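Two weeks with the Orkadard on my own kitchen table

I wanted to dislike the Orkadard. It's a hand-held gripper you carry around and squeeze, and it records what your hand does so a robot can learn the job later. Dumen, the company behind it, rents the whole kit for $314 a month, and for that money I was expecting something a lot fancier than a grabber with a camera on it.

Then I started using it, and oh boy, I got hooked! The kit arrived in August in a hard case with the gripper, a charger, two spare sets of fingertip pads and a little booklet I never opened. Setup took me 17 minutes, and most of that was hunting for my Wi-Fi password. After that you pick a task in the app, hit record and get on with it. I went with snacks, meaning pouches and packets going in and out of a carton (my family eats a lot of snacks, so there was no shortage of material). 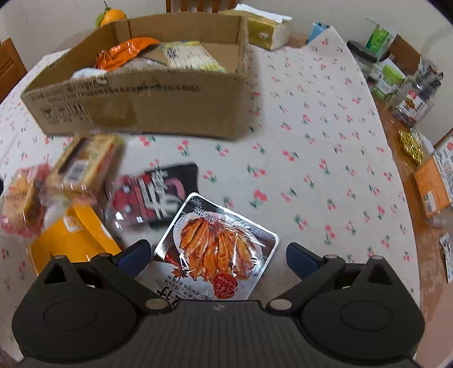
How long does the battery last?

Mine gave me 90 minutes of steady recording on a full charge, and it tops up over a regular USB-C cable while you have lunch.

Flat, slippery packaging was where I had the most trouble. The pads are soft and they hold well once they've got something between them, but you have to come in at the right angle, and my first evening was mostly me chasing pouches across the tablecloth. Bradley Entwistle, who handles customer training at Dumen, told me over the phone to slow down and let the pads meet the edge first. "Everybody squeezes too early," he said. I did, constantly.

My wrist complained by day three. Carolina Correia, a friend who tested the rival Zanholm kit before I got this one, swears hers was lighter, though she also says its app lost a whole afternoon of her recordings - so pick your headache.

Would I rent it again? For a month, sure, if I had a robot waiting for the data. The app needs a proper undo button, and I'd love a wrist strap in the box. Dumen says the strap is coming and will cost extra.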